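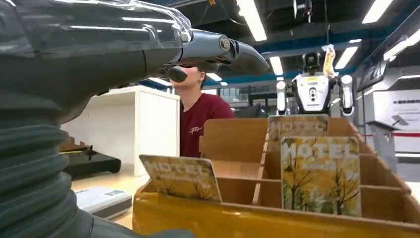

Facing left, face hidden.

Posted in July by Carkeo

How do I get a decent photo for a staff pass when I always look like a suspect?

I start a new job in Flekthorpe next month and they want a head and shoulders picture for the pass. I have taken 563 of them. In nine I look vaguely employable, and in all nine I am blinking. My last pass made a receptionist ask if I was feeling all right, and I wore it for two years. The form says "neutral expression", but my neutral expression seems to be grief. Any tips that don't involve paying a professional?

Shirima
Stand facing a window in the morning, a good step away from the wall behind you, and turn the big light off. Ceiling lights give everyone eye bags. Prop the phone at eye level on some books and set the timer. Don't hold it yourself, as arm's length does terrible things to a nose.

For the blinking, shut your eyes, count to three, open them and let it go off just after. For the grief, breathe out through your mouth first. It loosens the jaw. Take 15 or 20 and then stop – past that you are only documenting your own decline. And check whether they want you looking straight on. Most pass offices do, and they will send back anything with a shoulder turned, usually after three weeks.

Godinen
Just smile?

Flekthorpe Lurker
Smiling got mine rejected, so read the form. Wear a plain dark top as well. I wore a white shirt against a white wall and spent four years as a floating head. Also ask what size they print it. Ours came out smaller than a stamp and I could have sent them a picture of a potato.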